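Getting scuff marks off matte grey painted panels without leaving shiny spots

Posted by haberkorn_shed, 22 February 2020

I've got two matte grey cabinet doors and a side panel in the garage with black rubber scuffs on them. The paint is a flat finish, I don't know the brand. I tried a melamine sponge on one corner and the scuff came off but it left a shiny patch the size of my palm. What else can I use, and can the shiny bit be fixed?

tromesska

Melamine sponges are a fine abrasive. They polish flat paint, so the shine is permanent unless you repaint. For the rest of the scuffs:

Mix a squirt of dish soap into warm water and wipe with a microfibre cloth. Wring it well. Leave it damp on the mark for 5 minutes before you wipe again.

If the soap doesn't shift it, put a little isopropyl on a cotton bud and dab. Try it somewhere hidden first, as some water-based paints go soft with alcohol. Don't rub in circles.

Check your work under an overhead light. Rounded edges and pale grey areas catch the light anyway, so compare with a part you haven't touched.

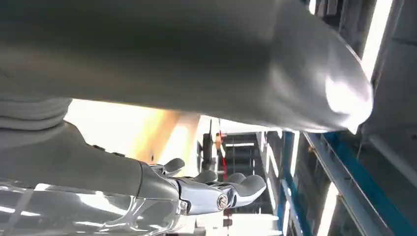

For the shiny patch, sand the whole door with 2,000 grit, wet, then respray it. Spot repairs on flat paint always show. Give it 30 minutes between coats.

kakar

white toothpaste worked on my laundry door but that was gloss

imudine

Wouldn't use toothpaste on a matte colour, same problem as the sponge. A clean pencil eraser took rubber marks off my grey shelving. Go lightly and brush the crumbs off.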